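Household Robot Trial Extended as Laundry Remains Slow Work

Faltari — The Wegener Institute has extended its household robotics trial by six months, following a first stage in which machines completed simple chores on a regular basis but continued to need human help with laundry and other work involving soft materials.

The trial, run jointly with the equipment maker Juser, takes place in furnished apartments at the institute's Clanderard site. It is intended to establish whether two-armed robots can carry out routine housework without a person in the room. According to an interim report released in March, the answer for most chores is that they cannot do so yet.

The report covers 600 attempts at tasks including clearing a table, wiping a counter, loading a dishwasher and moving clothes between a basket and a sofa or bed. Table clearing produced the best results. Laundry produced the weakest, and the institute has made it the main subject of the second stage.

Clothing presents a particular difficulty, the report states, as a garment takes a different shape each time it is put down. A gripper that closes on a sleeve may also pick up the item beneath it, or may lose its hold when the rest of the cloth catches on the side of the basket. Staff were instructed to step in after 3 failed grasps on the same item. The institute said this happened often enough that the chore could not be described as unattended.

Speed was also a concern. Emptying a small basket took the machines far longer than it took a member of staff, and folding was removed from the schedule after the first weeks. The institute said folding would return only when picking up single garments had become dependable.

Juser said in a statement that it was satisfied with the progress made and that new control software would be installed before the second stage begins. The company has not announced a product for home use and declined to give a date for one.

The report also considers shop-floor work, where the institute sees a shorter path to regular use. Shelves, boxes and fixed lighting remove many of the problems found in an apartment — though soft goods such as folded shirts remain difficult there as well. A separate trial in 2 stores in Faltari is under discussion.

Results from the second stage will be published in full, the institute said, including attempts that required staff assistance.

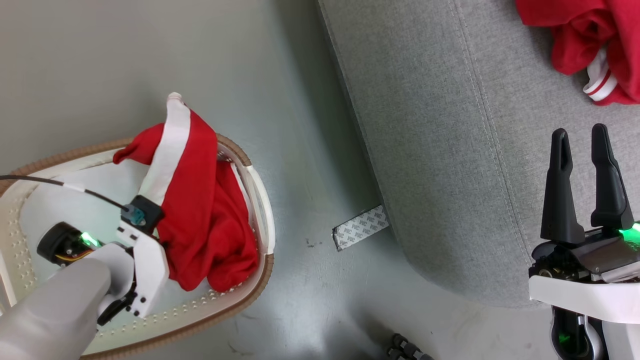
Readers have begun to respond to the report, and one wrote that speed mattered less than the institute seemed to think, as a machine that took all afternoon over the washing would still be welcome in a home where everyone was out at work, provided that it finished the job and left nothing on the floor.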